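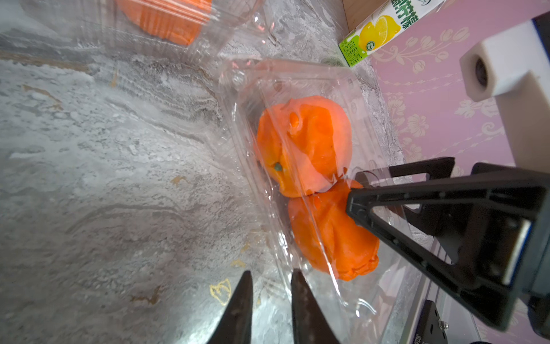 第17章　窃盗罪における占有と不法領得の意思

この章で学ぶこと
・窃盗罪の成立要件と保護法益
・占有の有無を判断する際の考慮要素
・占有の帰属が争われる場合の処理
・不法領得の意思の内容と役割

第1節 はじめに

窃盗罪は、他人の財物を窃取したときに成立する。条文は短いが、「他人の財物」とは何か、「窃取」とは何かをめぐって多くの議論がある。前章では財産犯全体の分類を扱い、領得罪と毀棄罪、移転罪と非移転罪の区別を確認した。本章ではその区別を前提に、移転罪の典型である窃盗罪を検討する。

窃取とは、他人が占有する財物を、占有者の意思に反して自己または第三者の占有に移すことをいう。したがって、行為の時点で財物に他人の占有が及んでいなければ、窃盗罪は成立しない。この場合に問題となるのは遺失物等横領罪であり、法定刑には大きな開きがある。占有の有無が実務で激しく争われるのはこのためである。

保護法益については本権説と占有説の対立がある。盗まれた物を所有者が自力で取り戻す場合などに結論が分かれうるが、詳しくは本章の第5節で取り上げる。
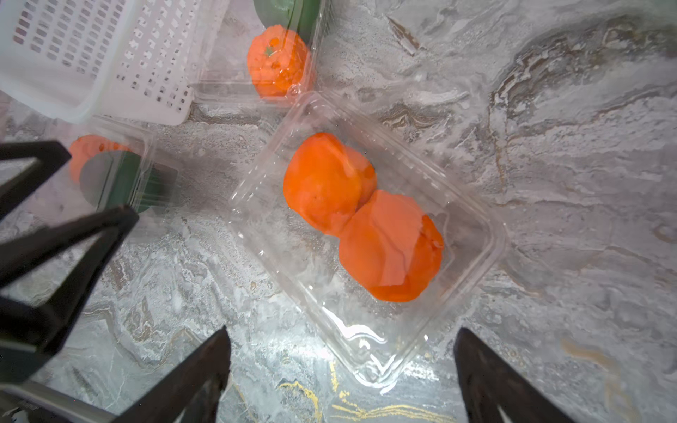

第2節　占有の有無

1　判断の枠組み

刑法上の占有とは、財物に対する事実上の支配をいう。民法上の占有と異なり、代理人による占有のような観念的な形態は含まれない。もっとも、常に物を手に持ち、または見張っている必要はない。自宅に置いてある物には、外出中も居住者の占有が及ぶ。

支配の有無は、客観的な支配の事実と主観的な支配の意思を総合し、社会通念に従って判断される。主な考慮要素は、財物の性質、置かれていた場所の状況、置き忘れた者との時間的・場所的な近さ、置いた場所についての記憶である。

2　置き忘れた物

次の事案を考える。

〔事案1〕甲は、商業施設トルモサイドの休憩所で、隣のベンチに置かれた鞄に気づいた。持ち主の乙は電話をしながら席を離れ、17メートル先の自動販売機の前に立っていた。甲はその時点で鞄を持ち去った。

〔事案2〕乙は鞄を置いたまま施設を出て電車に乗り、60分後に置き忘れに気づいた。甲が鞄を持ち去ったのは、乙が気づく直前であった。

事案1では、乙はすぐに鞄のもとへ戻れる位置にいる。乙が置き忘れに気づいていなかったとしても、占有はなお失われていないと考えるのが自然である。これに対し事案2では、乙自身の占有を認めることは難しい。ここで検討すべきは、施設の管理者に占有が移っていたかどうかである。旅館の浴室のように管理が行き届いた場所では管理者の占有を認めやすいが、不特定多数の者が自由に出入りする場所では慎重な判断が求められる。

注意すべきは、基準となるのが領得行為の時点だという点である。乙が気づいて引き返すまでの時間は、行為時の状況を推認させる事情にはなるが、それ自体が占有の有無を決めるものではない。

3　複数の者が関与する場合

倉庫会社トランスの従業員が在庫品を持ち出した場合のように、一つの物に複数の者が関わるときは、占有が誰に属するかを決めなければならない。上下関係があるときは、原則として上位者に占有があり、下位者は占有補助者にとどまる。ただし、下位者に相当程度の処分権が委ねられているときは、下位者の占有が認められ、業務上横領罪の成否が問題となる。

〔確認〕事案2の休憩所が、会員証を提示しなければ入れない部屋であった場合、結論は変わるか。管理者の占有に関する考慮要素を挙げて検討しなさい。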